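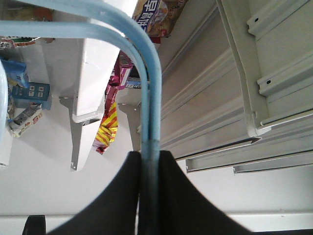
Vol. 2, No. 16

Levano Letters README

Hi, I'm Haoran Xu, and these are 3187 letters to the editor about local politics in Levano, typed up from the town paper. I started in September with the bus fare fight and kept going (my wrists are sore!).
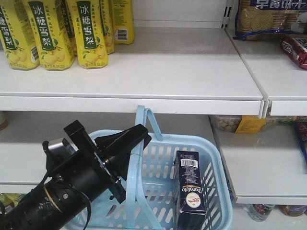

Each row has the letter, the issue it ran in and a topic tag. I did the tags myself, so "taxes" and "budget" overlap a lot – sorry. Around 900 letters are about parking.

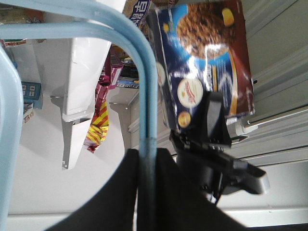 Names of private writers are removed, but council members stay in. There are 31 letters with missing lines where the scan was too faint, marked "gap" in the notes column. Please don't use this to guess how anyone voted.

Last updated 2025-12-15. Fixes welcome, especially for the Echeverri ward tags.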